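普洛科纳步道北段重新开放 栏杆加固已完工

本站消息 2023年3月22日

普洛科纳(Plokona)步道北段今早恢复通行。行人、自行车都可以走,早上7点起开放,不设预约,不收费。

这一段去年10月封闭,原因是栏杆几处立柱松动,路面也有沉降。原计划冬天前弄完,后来连着下雨,工期一拖再拖,附近居民意见不小。封闭期间去赫特洛(Hutlow)车站的人只能绕大路,单程多走一刻钟,早高峰还要跟货车抢道。

施工方是菲尔纳(Firner)工程队。现场负责人尤利安·摩尔多万(Iulian Moldovan)上午在南口接受采访,说得很简单:立柱逐根查过,松的重新浇了基座,横杆能用的都留着,没有整排换新。“换新的当然好看,但是没必要,旧的还结实。”

费用方面,他没有给具体数字,只说在预算之内。

路面没有全部重铺。沉降的地方切开、回填、压实,再补沥青,补丁合计87米。其余路段保持原样。有骑车的市民反映接缝处还是有点颠,摩尔多万说知道了,四周之内会再来看一次,需要打磨的就打磨。 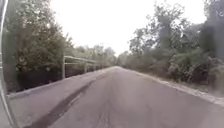
两侧的树和灌木这次基本没动。之前网上传要砍一批树拓宽路面,街区办公室上午再次否认,说方案里从来没有拓宽这一项,只修剪了伸到路上的枝条。阿德耶米(Adeyemi)苗圃负责后续养护,春天长得快,修剪会安排得密一些,作业时可能临时占用半边路面,请行人留意现场提示牌。

记者上午从南口走到北口,又走回来。人不多,遛狗的,推婴儿车的,还有两个跑步的嫌开得太晚。住在附近的一位老太太说,封路这几个月她基本没出来散步,“绕大路太吵,灰也大,不如在家呆着”。她希望能再添几把长椅,现在全程只有4把,都集中在南口,走到一半想歇脚没地方坐。

长椅的事,街区办公室答复是列入下一批,时间未定。照明也一样。目前北段没有路灯,天黑之后不建议单独通行,骑车请务必开灯。有居民提出装矮柱灯,办公室说要先看会不会影响林子里的鸟,评估还没开始做。

另外几件事一并说明:

步道内限速不变,自行车遇行人请减速让行。摩托车、电动三轮禁止进入,南北两口这周起有人值守劝返。

遛狗请牵绳。南口垃圾桶已经装回原位,北口的还要等几天,请先把垃圾带走。

封闭期间设的临时绕行标志正在拆除,大路那边可能还有个别没拆完的,以现场为准,不用再照着绕。

北口停车场继续关闭。那边有60个车位,地面排水要重做,跟步道是两个项目,什么时候开另行通知。开车来的请停南口,或者坐车到赫特洛站再步行过来。

发现栏杆松动、路面破损,可以到南口值班亭登记,也可以打街区办公室电话,请尽量说清楚在哪一段,靠哪一侧。办公室说登记过的问题会在公告栏统一回复,不再一一打电话通知了。

本站会继续关注北口停车场的进度,有消息再更新。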